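Aritz method

The Aritz method is a way of teaching a robot arm kitchen chores from short demonstrations, filmed by a small camera at the wrist. I helped try it out at Karthorpe, so I'm biased! We used 610 demonstrations, mostly lids, pans and plates.

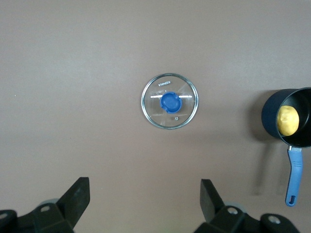 Endale wrote in to ask whether a second camera overhead would help. It did, a little, but the arm got lazy about looking closely.

Each run is cut into 6 stages, and the arm learns them one by one (reaching, closing the fingers, and so on). Training took around 90 hours.
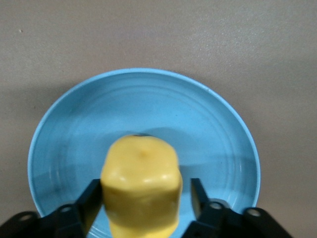 Ayana Wako
Contributing editor, robot learning

Glass is still the hard part, and I'd love to see someone try it with more lids.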